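Chapter 6
Testing Before the Street: A Visit to a Delivery Robot Lab

Before you read
Think of a walk you take often. What do you watch for along the way? Write down the places where you slow down, step aside, or wait.

A robot that carries packages along a city sidewalk has to deal with steps, poles, hydrants, curbs, and people. Most of that learning now takes place on a computer, long before a wheel touches concrete. This chapter follows one open day at Losov, a company that writes driving software for small delivery robots. The visit took place on 07/05/2026, and 22 students from a technical high school attended.

The day began in a meeting room with a large screen. An engineer started the simulator, which the company calls Stirnum, and loaded a city district named Akumdale. Akumdale does not exist anywhere outside the program. Its row houses, roads, trees, and street lamps were built as computer models so that a robot's software could be sent through them again and again.

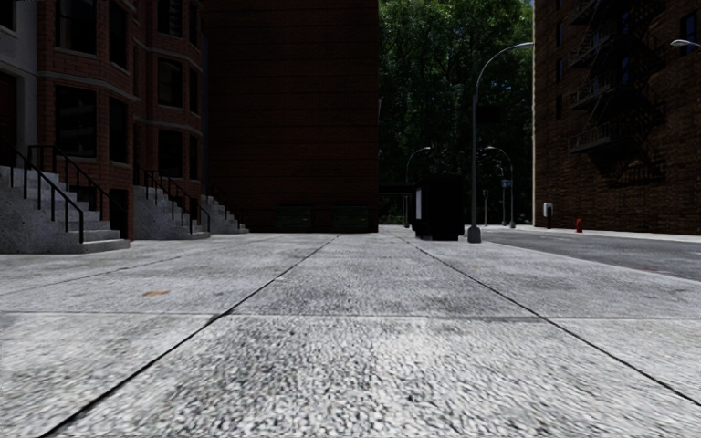 The students were first asked to choose a path for the robot. Most of them picked a straight line down the middle of the sidewalk. The engineer then asked what should happen if a person came down a flight of stairs from one of the houses, or if two people walked side by side toward the robot. The group had to decide how much space to leave on each side and when the robot should stop. These decisions are called planning rules. You will write some of your own in Section 6.2.

Next came a discussion of what the software must recognize. A joint between two slabs of concrete is a dark line on the ground, and so is the edge of a shadow. Neither one should make the robot stop. A curb is different. If the robot mistakes a curb for a joint, it can drop into the road. The Losov team keeps a list of 113 test cases, and many of them deal with simple confusions of this kind. Each case is run under the same conditions every time, so that one version of the software can be compared with another.

After a short break, the group moved to the harder part of the demonstration, the street itself. A delivery route often has to cross from one sidewalk to the other. The robot needs to find the curb, judge the width of the road, and look for anything on the far side that could block its way or hide a person from view.

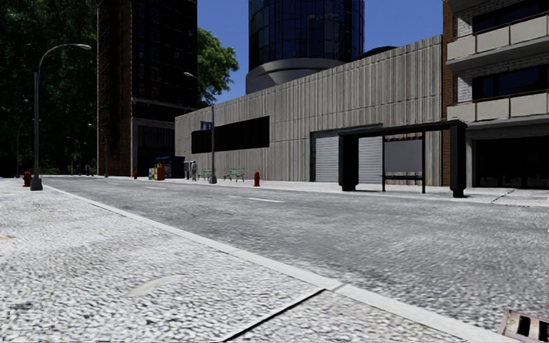 Figure 6.2 A simulated street in Akumdale, with a bus shelter, benches, and a kiosk on the far sidewalk.

The last hour was spent on the limits of simulation. A simulated street is only as good as the models in it. Rain, loose gravel, and worn tires are hard to copy well. For this reason Losov also tests on a paved lot behind its building, using a robot called the Figueiredo. The students watched it drive a marked course at walking speed and compared its stopping distance with the number Stirnum had predicted. The two did not match, and the engineers used the difference to explain calibration, the subject of Section 6.4.

Key terms
simulator, planning rule, test case, calibration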